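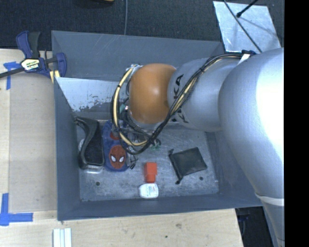

Can you just turn up at the Ultotden open day, or do you have to book?
You have to book. There's a form on the Plastbridge site, it takes a couple of minutes, and they want closed shoes.

My notes from 2024-05-16, typed up on the bus so excuse the state of them.

Got there late. Wrong gate, then the right gate, then a long wait for a visitor badge. Missed the welcome talk. Coffee gone. Joined the second group, led by Domenica Hofstetter, who runs returns and small goods and talks fast. Good guide. Couldn't hear her over the shutters half the time.

Small goods hall first. What I came for really. We're replacing our own bins next year and I wanted to see how metal ones hold up. Short version: they look rough and people like them anyway. Gray paint, sloping sides, small round holes in the floor of the bin. Paint worn off in ragged patches on the sloped panel, floor scuffed all over, light scratches up on the far side. Domenica says they don't repaint until rust shows. The slope is what I'd copy. Our straight-sided ones are a pain, flat stuff ends up standing in the corners and you break a nail getting it out.

Items get spread over the floor of the bin, one layer if they can manage it. Soft things like pouches go in with everything else. I asked if they'd tried dividers. They had, for most of April, and took them out agian. Too much fiddling, and little things got wedged under them.

Packing benches next. 23 benches, in long rows, tape on the left, paper on the right, scale in the middle. Cartons from Bimelix, which I didn't know, a bit thinner than ours but they fold nicely. Tried one. Put the flap in wrong. The bench heights adjust with a crank, 42 turns from bottom to top according to the man next to me, who had evidently tried it.

Labels: still printed at the end of each row. Long walk for whoever's at the far bench. Somebody asked and got a shrug.

Returns corner. Smaller than expected, well lit. Two trolleys, one for things going back to stock and one for Chala, the outlet shop across the road. Opened packets get a paper band and a date stamp. Simple. Could do that tomorrow at our place.

Lunch was soup and a roll. Fine. Had over an hour, didn't need it.

To chase up:
price on the sloped bins, with and without lids
how often they wash out the floors
Bimelix sample pack
who to email about the crank benches, lost the card

Parking is free but fills up early. The bus stop is right outside the main gate, wich I only found out going home.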